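**Obit word limit and how to list step kids? need it by tonight**

Syafiqah Tjoa, 26 August 2026

Hi all. Writing my stepdad's obituary, never done one. Paper is the Naciri Courier and they say up to 100 words is one price, then it goes up per line. I'm at 706 words. Oops.

Two things. First, he raised me and my brother from when I was 12 but never adopted us. He also has a daughter from his first marriage who he didn't talk to much. Do I write "children" and list all three or do I split it up? Mom says just put everyone together. His sister says thats not right and wants "stepchildren" in there. I don't want a fight at the service.

Second, what do I cut. He was married to Mom 52 years ago this October - no wait, they *met* then, married later. See, this is the kind of thing I keep getting wrong. Army, the job at Ganik, church choir, fishing, the dogs. Everybody wants their part in.

Also does the funeral home send it in or do I??

---

**Hannelore Wegener**

So sorry about your stepdad.

I'd go with your mom. She's the next of kin and she is most likely the one approving it. "He is survived by his wife, his children" and then the three names, oldest first. Plenty of families do it that way, and the people who know you already know who is who. If the sister won't let it go, you can write "He raised" with you and your brother, then "and was also father to" with his daughter's name. Call the daughter before it runs, even if it's only five minutes. We left my uncle's son off by mistake and he found out from the newspaper. Still comes up.

On the length - write two. Short one for the paper: full name, age, town, date he died, survivors, service time and place. Long one goes on the funeral home's website, usually no limit there, but ask.
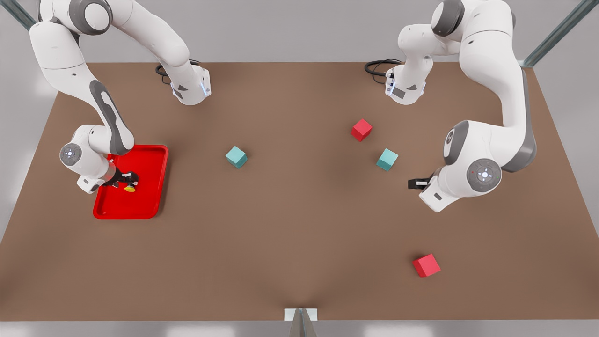

For the short one I would keep the army to a single line, branch and years if you have them. Ganik gets a line too if he was there a long time. Choir, fishing and dogs can share a sentence. Parents' names and birthplace help the family history people later, so if there's room put them in. If not they go in the long version.

And check every date against paper. Marriage certificate, discharge papers, whatever Mom has in the drawer. Don't go off memory this week, yours or hers.

---

**Dirk Reinholz**

Funeral home sent ours. Depends tho. Ask what time the cutoff is, ours was way earlier in the day then I thought and it ran a day late. Ask if the photo costs extra too.

---

**Ambros Marti**

Agree with most of Hannelore's but I'd skip the full birth date and the street address in the newspaper one. Year is plenty. Somebody used my dad's info to open a store card a month after he passed, took forever to close it.

Get someone outside the family to read it before you hit send. My neighbor caught that I had the wrong church. Right name, wrong town - I had Flunberg and it should of been Zernov.

---

**Syafiqah Tjoa**

Thank you all. Funeral home is sending it, cutoff is noon tomorrow so I have a little more time. Going with "children", all three. Left his daughter a message. Down to 100 words if I drop one of the dogs.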